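White tables and the water ring problem

Posted in: Workroom, Surfaces

I replaced the oak table in the workroom in June. The oak had been oiled twice a year and still marked every time a glass stood on it overnight. The replacement has a white matte top, bought secondhand from Cirilo Barrera when he closed his studio in Asham. It cost 236 including delivery, and he threw in a spare set of feet.

The matte finish was the reason for buying it. Gloss white shows every fingerprint under a ceiling light and throws the light back at you when you are reading. Matte white does neither. The drawback is that a matte surface has a texture, however fine, and the texture holds pigment. Coffee is moderate. Tea is worse than coffee. Turmeric is in a category of its own and I have banned it from the room.
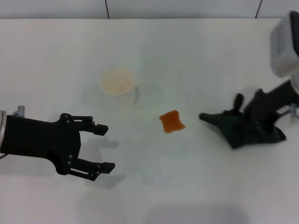
Cups are the main source of marks, so I started there. A stain from a cup is nearly always a ring from the base, where a drip has run down the side and dried against the table. The fix is a cup that doesn't drip, or a surface that gets wiped before the drip dries. Color matters too when you are trying to spot the problem early. A clear cup on a white top is close to invisible apart from its rim and whatever tint is inside it, and I have put my elbow into one more than once. Something small and orange lying flat on the same table can be found from the doorway. I now think anything that lives on a white table should either have a strong color or stand taller than a hand.

For testing I marked out 6 squares with masking tape on the underside of the top, which has the same finish. Each square got a ring of cold black tea from the base of a mug, left for 3 hours. Then one cleaning method per square:

Plain water, cotton cloth. Faint ring remained.
Water and dish soap, cotton cloth. Ring gone, slight haze until rinsed.
Water and dish soap, microfiber. Ring gone, no haze.
Baking soda paste. Ring gone, but the finish came up shinier in that spot. Do not use.
White vinegar, diluted. No better than soap.
Melamine sponge. Same shine as the paste, over a larger area.

The shine is permanent. Abrasives flatten the texture that makes the surface matte in the first place, and I know of no way to put it back. Delyth Ifans has the same top in her kitchen and polished a patch by the sink this way over one winter. It can be seen from across the room in low sun.

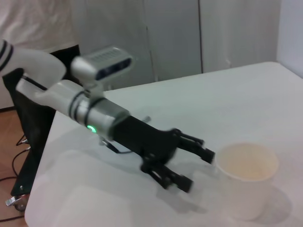 The routine I settled on is soap and microfiber, then a second pass with clean water, then a dry cloth. It takes less time than finding a coaster. Coasters I gave up on. Cork sheds, felt holds the drip against the table, and the ceramic ones scrape when they are pushed aside.

Disposable cups behave differently from mugs and I have not tested them properly. A paper cup weighs very little and moves when the table is bumped, so I would expect a smear and not a ring. The same soap should deal with it if it is caught the same day.

Next is the edge banding, which has started to lift at one corner. I have a tube of contact adhesive and 3 clamps, and will write it up when the glue has cured.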